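Jouet à empiler : anneaux trop serrés sur les tiges, que faire ?

Question posée par Malel, catégorie Jouets et éveil

Bonjour,
J'ai récupéré dans un vide-grenier un jeu d'anneaux à enfiler sur trois tiges. La base est un rectangle blanc, les tiges sont blanches aussi, et il y a 9 anneaux de couleurs différentes. Ma fille a deux ans et demi. Elle arrive à poser les anneaux sur le haut de la tige mais ils restent coincés à mi-hauteur, et pour les retirer elle soulève toute la planche. Elle s'énerve et passe à autre chose.
J'ai lavé le tout à l'eau tiède avec du liquide vaisselle, ça n'a presque rien changé. Est-ce que je peux poncer les tiges ? Et est-ce que trois tiges d'un coup, c'est trop pour cet âge ? Il n'y avait pas de notice dans le sac, juste une étiquette Berkach sur le fond.
Merci d'avance.

3 réponses

Réponse de Prantl
Mets de l'huile, ça glisse mieux.

 Commentaire de Malel : De l'huile de cuisine ? Elle met encore les anneaux à la bouche, et le tapis est clair. Je préfère éviter.

Réponse de Leonie Zaugg (réponse acceptée, 4 votes)
Bonjour Malel,
Avant de poncer, regarde si toutes les tiges posent problème. Prends un seul anneau et essaie-le sur chacune. Si ça coince partout avec le même anneau, c'est l'anneau qu'il faut reprendre. Si ça coince toujours sur la même tige, c'est elle.

Pour un anneau : passe un papier de verre fin, enroulé sur un crayon, à l'intérieur du trou. Quelques tours suffisent, puis tu réessaies. Pour une tige, du grain 500 à la main, dans le sens de la hauteur, et tu insistes sur la zone où ça bloque. Tu rinces bien, tu laisses sécher une nuit. Si la tige est peinte, je ne poncerais pas, la peinture s'écaille ensuite et on ne sait pas trop ce qu'il y a dessous sur un jouet d'occasion.

Pour la planche qui se soulève, deux morceaux d'antidérapant pour tiroir collés dessous. J'ai acheté le mien en rouleau chez Wuvia, il m'en reste encore.

Pour l'âge, trois tiges ne me paraissent pas un problème à condition de ne pas sortir tous les anneaux. Commence avec deux, sur la tige du bout, et laisse les autres libres. Quand elle sait les enlever et les remettre, elle peut les déplacer sur la tige du milieu, puis sur la dernière. Les couleurs viennent après. Chez nous on en est restés à deux anneaux jusqu'en août - le reste était rangé dans une boîte.
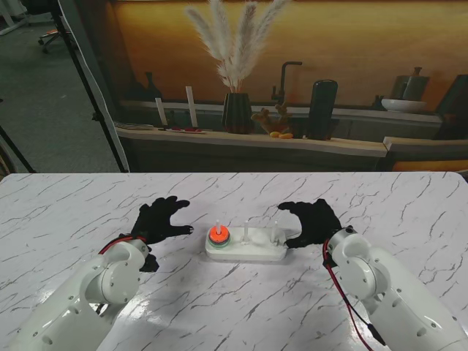
Anneau rouge orangé sur anneau vert pâle, tige de gauche. Les deux autres tiges sont libres.

Prends deux couleurs bien différentes, ça aide quand on lui demande « donne le rouge ».

 Commentaire de Malel : Merci beaucoup. J'ai fait le test, c'est la tige du milieu. Les autres vont à peu près. Je ponce ce soir.

 Commentaire de Leonie Zaugg : Vas-y doucement, il vaut mieux recommencer deux fois.

Réponse de Djo124
Pareil ici avec un jeu du même genre. Les anneaux avaient passé l'été dans la voiture et deux étaient un peu ovales. J'ai fini par les mettre de côté et on joue avec les autres. Par contre je ne suis pas d'accord pour l'antidérapant collé, mon fils l'a arraché en une matinée. On pose la planche sur un set de table en silicone et ça ne bouge plus. Pour l'âge, le mien a commencé avec une seule tige, un autre jeu, et il est passé à trois vers deux ans sans difficulté.

 Commentaire de Malel : Bonne idée le set de table, j'en ai un.

Cette question est résolue. Vous pouvez encore ajouter un commentaire.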